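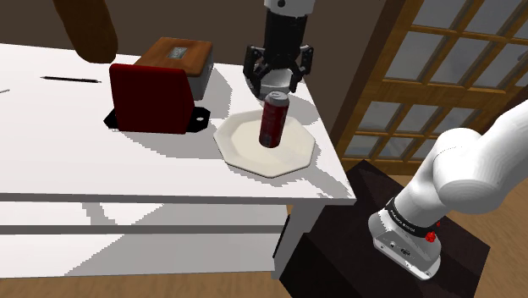
Kwan-ho Hsieh

The dishwasher in our kitchen started leaving a white film on everything in November, and I spent more of that month on it than I meant to. These are my notes on water hardness, salt settings and rinse aid, mostly so that I can find them again when we move.

Hardness is a measure of dissolved calcium and magnesium, reported as an equivalent amount of calcium carbonate. In the United States you will see it in milligrams per liter (the same as parts per million, for this purpose) or in grains per gallon. One grain per gallon is 17.1 milligrams per liter. German appliances use German degrees, and one of those is 17.8 milligrams per liter. The two are close enough that people mix them up and get away with it.

Our city report gives a single figure, 120, for the whole service area. That is on the line between moderately hard and hard. I set the machine by that figure when we moved in and left it alone. What I had not read was the footnote, which says the east side of town is fed from wells for part of the year and that the average covers both supplies. We are on the east side.

I bought a drop-count titration kit. You fill the tube to the line, add the buffer, add the indicator, and then add the titrant one drop at a time, swirling, until the sample goes from red to blue. The color passes through a purple stage that is easy to call too early. I did it three times on a Monday morning with water from the cold tap and got 243 each time, which says more about the coarseness of the kit than about my technique. It is still twice the published figure.

The test strips I had used before said "hard," in a color that matched two of the squares on the bottle. I no longer use the strips.

Our machine has a built-in softener. It is a small ion exchange unit: resin beads hold sodium, the incoming water trades its calcium and magnesium for that sodium, and at intervals the machine flushes the beads with brine to load them up again. The brine comes from the salt reservoir under the lower rack. The hardness setting controls how often the flush happens. It does not change how soft the water is right after a flush, so a low setting gives you clean loads for a few cycles and then a gradual slide. I had noticed that some loads came out better than others and had blamed the way they were stacked.

Aarti Malhotra, who used to run a lab down the hall from mine, told me to sort out what the film was before changing anything. Her method is to put white vinegar on a cloth and wipe one spot. If the film comes off, it is mineral scale. If it stays, it is either etching, which is permanent and only happens to glass and some glazes, or detergent residue, which comes off with hot water and a thumb. Most of ours came off with vinegar. Two of the older glasses are etched and will stay that way.

The changes, in the order I made them:

Hardness setting raised from 2 to 4, per the table in the manual. Salt reservoir topped up. It was not empty, but the level was low and the indicator light had not come on. The light goes by a float, and the float sticks.

Rinse aid raised by one step. Rinse aid is a surfactant with a little citric acid in it. It makes the last of the water sheet off instead of drying in beads. Too much leaves a bluish, slightly slick coating that looks like a different problem. One step at a time, then -- and give it several loads in between.

Filter cleaned. This had nothing to do with hardness and should have been done anyway.

I ran the machine empty with a cup of citric acid solution before starting the count, and then logged 25 loads. I graded one clear tumbler from the top rack after each load, held up to the window, on a scale from zero to three. The first 9 loads averaged a little over one. After that I had a run of zeros with two exceptions, both on days when the short cycle was used. The short cycle does not heat the final rinse to the same temperature, and I would not expect rinse aid to do as well there.

Kobina Ofori asked in an email why I did not just switch to a better tablet. The all-in-one tablets carry their own phosphonates and polymers to hold calcium in solution, and the box says they are good to a certain hardness. We were past it. Powder is also cheaper, and the dose can be adjusted.

Still open: whether the tap figure drops in spring when the wells go off line. I will repeat the titration then -- same tap, same kit -- and bring the setting back down if it does. Running it too high wastes salt and water on flushes the resin does not need.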